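手持ちグリッパーの指先パッドを全面点検 Callutgateの布物作業セル、4月に再開へ

衣類や寝具の扱いをロボットに覚えさせているCallutgateの作業場で、手持ち式の二本指グリッパーの整備が大詰めを迎えている。対象は布物専用のセルで使われている1台。22日までに指の分解清掃と組み直しが済み、残るは開閉の調整と試運転だけとなった。

このセルは昨年の秋から動いているが、冬に入って毛足の長い布を続けて扱ったところ、指の関節に細かい繊維がたまり、左右の閉じ方にずれが出ていた。整備を受け持つNuwan Baruaさんによると、ずれは指先でわずか4ミリ。それでも薄い布の端をつまむ作業では、つかんだつもりの一枚がするりと逃げてしまう。「布は正直で、パッドの角度が少し狂うだけですぐ結果に出るんです。直ったときの手応えも、だからすごく大きい!」とBaruaさんは声を弾ませる。

作業の手順は意外なほど地道だ。まず指を本体から外し、関節のねじを一本ずつ緩めてブラシで繊維をかき出す。ねじは元の位置に戻せるよう、番号を振った皿に分けて置く。続いてパッドの表面を拭き、縁の浮きやへこみを指の腹で確かめる。組み直したあとは、左右のパッドが向かい合う角度を治具に当てて合わせ、開いた状態と閉じた状態でそれぞれ19回ずつ測る。今回の点検票は全部で57項目。このうち7項目は、Vallmontの作業場から届いた報告をもとに新しく加えたものだという。

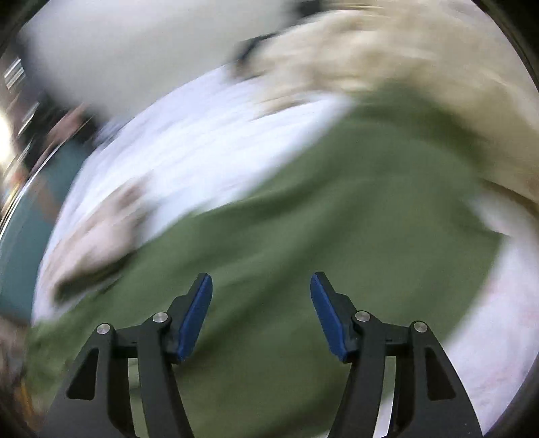

Siamak Farahaniさんからは、角度合わせの前にねじの締め具合をそろえておくべきだ、との意見も寄せられた。片側だけ固いと、治具の上では合っていても、手に持って動かしたとたんに開き方が変わるという。Farahaniさんは「うちでは締める順番を左右交互に決めてから、やり直しがぐっと減りました」と書き添えており、Callutgateでもさっそく点検票の並びを入れ替えた。こういう現場どうしのやりとりが数日のうちに手順に反映されるのは、見ていて実に気持ちがいい。

調整用の治具にはNanayakkara製の新しい型が入った。青いパッドを両側から受ける溝が付いていて、指を本体に付けたまま角度を読める。これまでは測るたびに指を外していたので、整備にかかる手間はかなり軽くなりそうだ。関節に差す油も見直し、布に色が移りにくいものへ切り替えている。

試運転では、薄手のシーツから厚みのある上掛けまで、重さの違う布を順に扱う。つまむ、持ち上げる、ずらす、離すの動作を繰り返し、途中で関節に繊維が入り込んでいないかをその都度確かめる予定だ。Baruaさんが特に楽しみにしているのは、しわの寄った布の上に別の布が重なった状態からの一枚取りで、以前の調整ではなかなか安定しなかった課題だという。

セルの再開は4月の第1週。同じ型のグリッパーを使うJistovovの作業場でも、点検票の写しを使った整備がこのあと始まる。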